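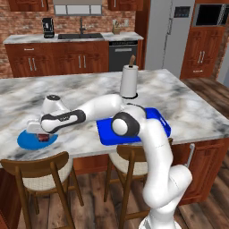
The arm over the blue plate in the simulated kitchen. The tray is the other half of the job.

I've worked in the kitchen at Dunmore for a good while now, mostly on trays. We send out 223 meals at lunch and a few less at tea. Every one of them gets plated, put on a tray, checked against a card and loaded on a trolley, and every one comes back again with whatever people didn't eat.

In July we were told the company wants to bring in an arm from Skalex for part of the tray line. Before anything gets bolted down they run it on a computer, and they've been showing us the results on the screen in the staff room. The kitchen in it is a lot nicer than ours. We don't have marble or a brick wall. Derek Wragg asked if we could keep the kitchen and send the arm back, and he got a laugh.

What the arm is meant to do is small. It handles single items going on and off plates, and later on it might do the trays coming back. It won't cook and it won't read the cards. The target they gave us is 200 trays a shift, with one person standing by to fix what it gets wrong.

That one person is the part we talk about. There are 3 of us on the line at the moment. The manager says no one loses hours, and that the other two will go to the servery or out to the wards with the trolleys. I believe she means it. I'd still like it on paper, and I've asked for that.

Some of it I won't miss. My wrists are sore by two o'clock most days, and Derek has had his shoulder done once already. If a machine wants to pick up the same thing over and over, fine by me.

What I would miss is the talk. You learn a lot on a tray line — who's off their food, who has started sending the soup back, who needs the lid loosened. We pass that on to the nurses without anybody writing it down. I raised it at the meeting and the fellow from Skalex made a note, so we'll see.

The Titley site had theirs put in before us. Their line lead told me it was slow for the first while and that she spent most of her day picking things up after it. It got better once they changed the height of the bench. They're sitting at 92 trays a shift, well short of the target, and she's kept all her people so far.

Our training starts at six in the morning next month. Derek and I have both put our names down.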